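How to Write a Back Cover Blurb Without Giving Away the Butler

You have written a novel. Mine ran to 669 pages in its first draft, so I sympathize. Now somebody wants it boiled down to a paragraph a stranger can read while waiting for coffee, and you would sooner write a second novel.

Start with a name, a place and a problem. "Armelle Rey comes home to Mornham to sell her father's boatyard and finds it has already been sold." One sentence, and we know who, where and why she's going to be in a mood for the next 8 chapters.

Leave out everybody else. I know you love the cousin. The cousin can wait inside the book, where there is room for him. Two names is the limit on a back cover, and the second had better be trouble. 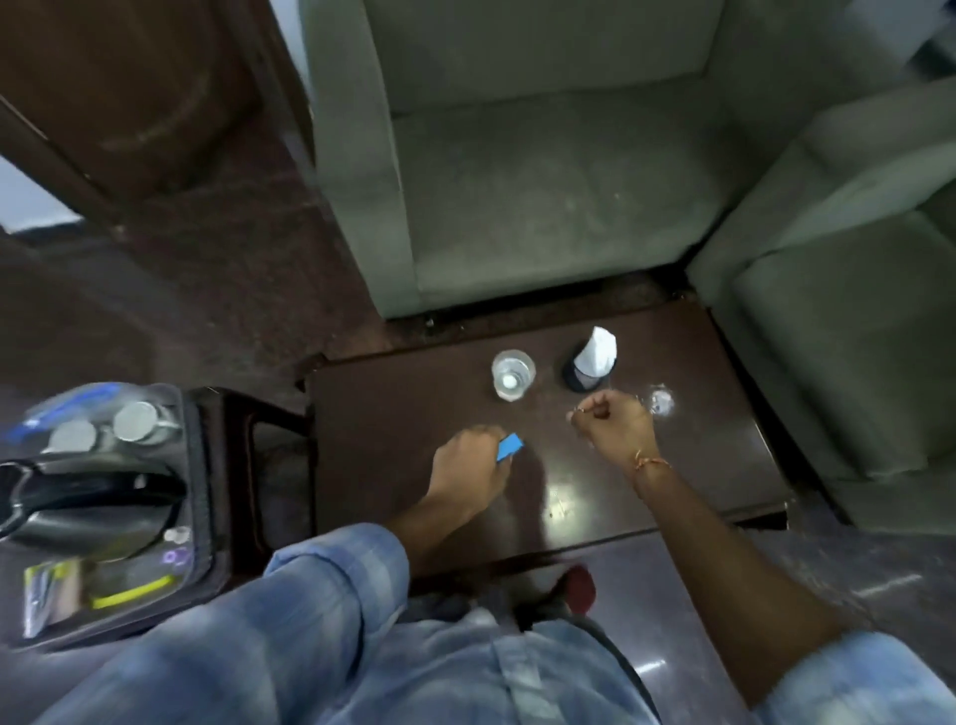

Next, stop before the halfway mark. Whatever happens after the middle of the book belongs to people who have paid for it. My first attempt gave away the fire, the forged will and the dog. My editor, Nayara Bezerra, sent it back with the last four lines crossed out and "thank you, I no longer need to read it" in the margin.

Now the adjectives. Go through and strike out "gripping," "haunting" and "unforgettable." Those are for reviewers to say, if they feel like it - and mostly they don't.

Closing on a question is allowed, but make it one a reader might lose sleep over. "Can she ever learn to trust again?" Yes, by page 300, we've all met a novel before. "Who has been paying the yard's electric bill?" I'd turn the book over for that.

Read the thing aloud, at normal speed, to someone who owes you nothing. If they ask what happens next, print it. If they ask how long the book is, go back to the first sentence and try again after lunch.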